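10 January 2024. Chore bench, Hiltgate

Back on candy. The Guthrie script says "move assorted chocolates from tray to plate," a job my niece does without a training set, and faster than anyone would like.

Setup: lavender tray on the right, red plate in front, cloth at the back left. Assorted box, so few of the shapes agree with each other. The flat white oval worries me most, then the little dark cube. The dome has a lumpy top and I have no opinion on where one is supposed to hold it. Gap set to 8 mm past the widest piece. Force limit down to 2 N, which the Cerotik manual calls "delicate" and I call a rumor until the load cell is recalibrated.

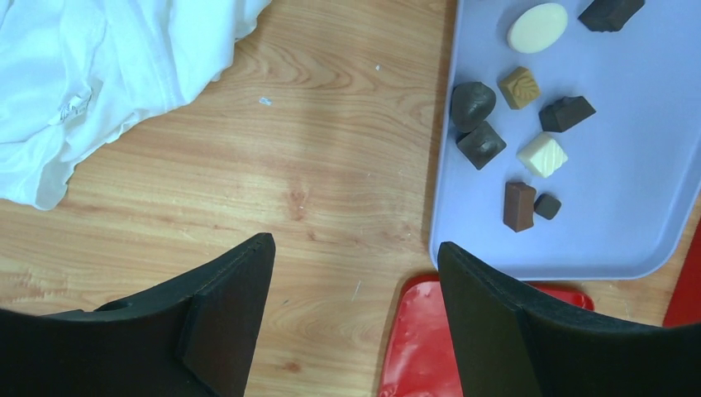
Efren thinks we are asking the wrong question again. Picking is a party trick, he says, and he'll believe in household robots when one of them notices the tray needs washing and does it before being told. He would also like it to find the lid.

Fair, but the lid is on the February list and today is chocolates. Score a piece as moved only if it arrives with its decoration intact. Smears go down as failures, even the ones Fivico's people would round up to "minor cosmetic."

Episode budget for the whole task is 2,000. We are at 440. Latifa has the scoring sheet. Still need: spare fingertip pads, wipes, and a second box kept somewhere other than my desk.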